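I finally got the big gray metal bin up onto the table on Tuesday, mostly so I'd stop tripping over it. Hala wanted the blocks in a nice basket, but I love this old thing, scratches and all! 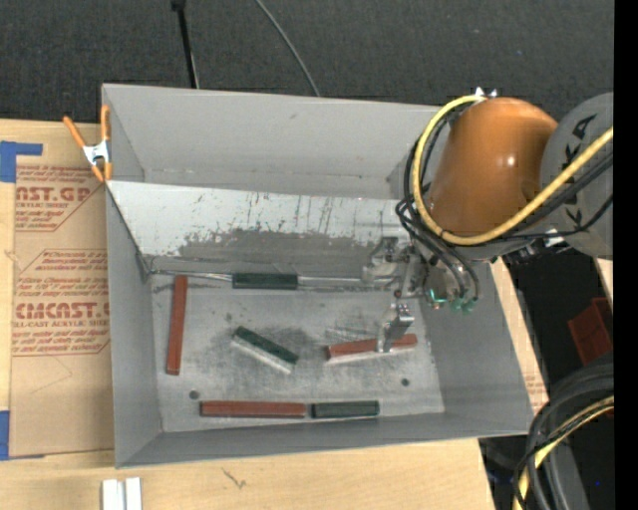
*Three reddish-brown, three dark green – the whole gang in the bin.*

Next up is a proper shelf for the rest of the toys (I've been promising one since June). If you've got a favorite way to store blocks, tell me in the comments – I'm open to anything except another lid to lose.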